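Memory Sticks, Latches, and a Very Patient Club

I keep promising myself I'll write these club updates while everything is fresh, and then it is November and I have a notebook full of scribbles and half a cup of cold tea. So settle in, because I have some catching up to do!

For those of you who are new, I help out with the after-school robotics club at Bernell, and our big project this term is called Kokum. The idea came from one of the older students, who wanted to know whether our robot arm could take old desktop computers apart neatly enough that the pieces could be used again. We all said yes before thinking very hard about it, and I'm glad we did.

We started with the memory. It looked like the friendliest job on the list: a straight little board, a straight little slot, and a latch at the end. If you've ever done it by hand you know you push the latch, feel a click and lift. The students wrote that down as three steps. By the end of the afternoon their list had grown to 30, and they were still finding things to add (how hard is "gently"? where is the end of a memory module when you're coming at it from an angle?). 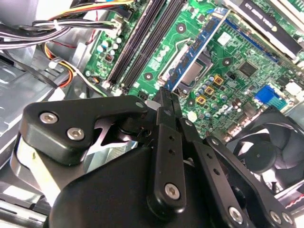
What I loved was how the arguments changed. In the first weeks everybody wanted to go faster, and by now they'll happily spend half an hour on where the fingertips ought to close. Pinch near the end or in the middle? Straight up, or rock it a little first? One group made a whole chart, with colored pencil no less, and taped it up beside the whiteboard where I expect it will stay until the tape gives out.

The other thing we've had to learn is to look at everything around the part we care about. A computer that sat under somebody's desk for years is a crowded place, full of cables that go where they please. Our practice runs at home-made scale, with bits of cardboard and a shoebox, hadn't prepared us for that one bit.

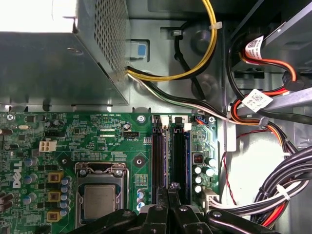 The Dell board and its two memory slots, with wiring above and to the right.

After that the students drew up a "keep away" map, and I think it's the best piece of work they've done so far. Each of them took one area of the case and wrote down what a gripper could bump into there. Then they swapped papers and tried to catch what the others had missed, which got loud, in a good way. I learned the word "choke" for those square parts by the processor socket and have been dropping it into conversation ever since.

We've also started working on where things should go once they're out. There's a printed plate with holders standing up from it, and it sits on the table to the left of the tower. Agreeing on a layout took us far longer than I'd like to admit. Tall cradle here, low slot there, no, swap them, the arm has to reach over that one! 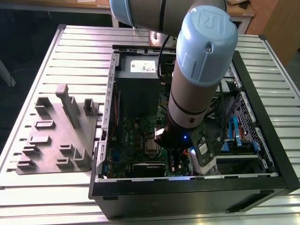
Our next date to worry about is the Siriwan showcase, where each team gets 6 minutes at a table and then has to answer questions from anyone who wanders up. The students have picked two speakers and are busy practicing on their families. If you live with one of them, thank you for listening to the part about latches again.

I'd also like us to try a second kind of computer before then, something with its insides arranged differently, so the keep-away map gets a proper test. If you have an old desktop tower sitting in a closet, please take the drive out and bring the rest along to the front office with a note marked Kokum. Screws in a sandwich bag are welcome too. We go through the little ones at a shocking rate.

Snack sign-up is on the door as usual, and the pretzels are all gone.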